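August 9, 2025

Third day in Zornora. Up at six to see the first grain ship come in under the new lease. She was late and didn't tie up until after nine. Breltcombe has signed for 15 years, with the right to use two berths and the rail yard behind them, and in return it pays for the dredging. The sanctions waiver that makes this possible runs out in October. The harbour office says it will be renewed. The shipping agents I spoke to were less sure, and one has already moved his insurance elsewhere.

Walked the length of the east quay before lunch. About 300 men work there now, mostly on day rates. The cranes are old but they run. The road to the border is still unpaved past the customs post, so lorries queue from early morning.

Afternoon at the Cista terminal office, where I was given the tonnage figures for the spring and a map I already had. They want 2,000 containers a month by next year. I wrote the number down and asked how many they had moved in July. They said they would send it on.

Coffee afterwards with the man from the freight desk at Grīnberga, who thinks the rail link matters more than the port. 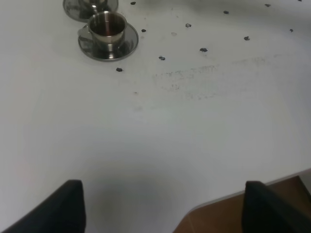 He may be right. The line has been surveyed twice and no track has been laid. I have asked to go up and see the first stretch on Monday, if a car can be found.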